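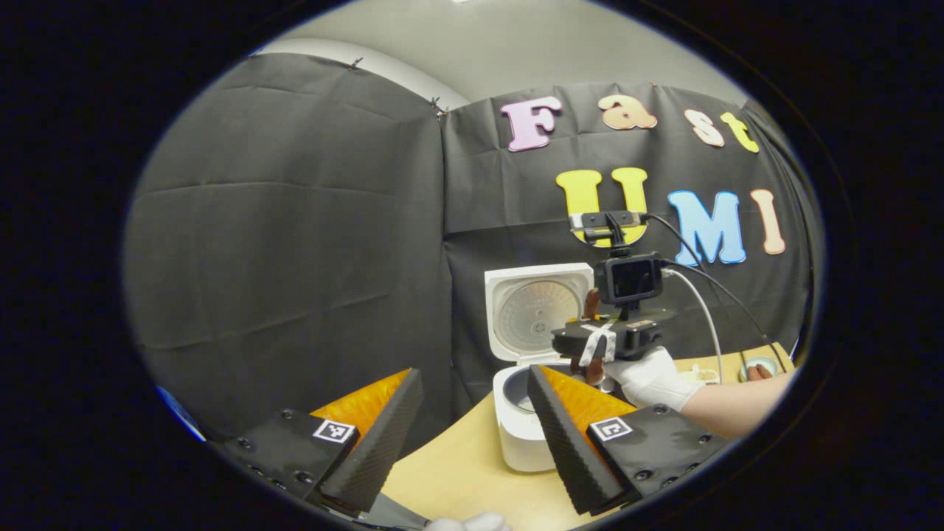 Última modificación: mayo, miércoles, 18:40 h

Cómo activar la verificación en dos pasos en tu cuenta (y no quedarte fuera)

Si solo vas a dedicar una tarde del año a tu seguridad digital, ¡que sea esta! La verificación en dos pasos es de esas cosas que dan pereza hasta que las tienes puestas, y luego te preguntas cómo has vivido tanto tiempo con una sola contraseña. Llevo años ayudando a familiares y compañeros a configurarla y me sigue encantando ver la cara que ponen cuando terminan.

Voy a usar Karetti como aplicación de códigos y el correo de Tunov como cuenta de prueba, que es lo que tengo yo, pero los menús se parecen mucho en casi todos los servicios.

Qué necesitas

El móvil con batería, un ordenador con la sesión ya iniciada, papel y bolígrafo (sí, papel). Calcula unos 30 minutos si es la primera vez. La segunda cuenta ya la harás en un suspiro.

Paso 1. Cambia primero la contraseña

Si la que usas es corta o la repites en otros sitios, cámbiala ahora. A mí me gustan las frases de cuatro o cinco palabras sin relación entre sí, elegidas al azar: se teclean rápido y se recuerdan de maravilla. Si ya tienes un gestor de contraseñas, deja que la genere él.

Paso 2. Instala la aplicación de códigos

Descárgala siempre desde la tienda oficial del teléfono y fíjate en el nombre del desarrollador, que hay imitaciones muy conseguidas. Al abrir Karetti por primera vez te pedirá un PIN. Pónselo, y que no sea el mismo del móvil.

Paso 3. Activa la verificación

En el ordenador, entra en Ajustes, luego en Seguridad y después en Verificación en dos pasos. Elige «Aplicación de autenticación». Aparecerá un código QR: en Karetti pulsa el signo más, escanéalo y verás un número de seis cifras que cambia cada poco. Escríbelo en la web antes de que caduque. Si te sale el error 502, tranquilidad, es cosa del servidor: espera un par de minutos, recarga la página y escanea el QR nuevo, borrando antes la entrada antigua de la aplicación.

Paso 4. Guarda los códigos de recuperación

¡El paso más importante de todos y el que más gente se salta! Son los que te dejan entrar si pierdes el teléfono. Apúntalos en papel y guárdalos con la documentación de casa. Gwendolyn Okafor, lectora de esta página, me escribió para contarme que ella tiene una copia en casa de su hermana, y me parece una idea estupenda.

Paso 5. Haz la prueba

Abre una ventana privada del navegador e inicia sesión desde cero. Debería pedirte la contraseña y después el código. No cierres la sesión original hasta comprobar que todo funciona.

Si los códigos no se aceptan

Casi siempre es la hora del móvil. Activa la fecha y hora automáticas y vuelve a intentarlo. Con un desfase de 40 segundos ya puede fallar.

Y una última cosa: no le des nunca un código a alguien que te llama o te escribe, diga ser del banco, de Tunov o de donde sea. Si te llega un aviso de acceso que no has pedido, recházalo y cambia la contraseña.

Siguiente tutorial: cómo pasar Karetti a un teléfono nuevo, con las notas de Delphine Pettigrew.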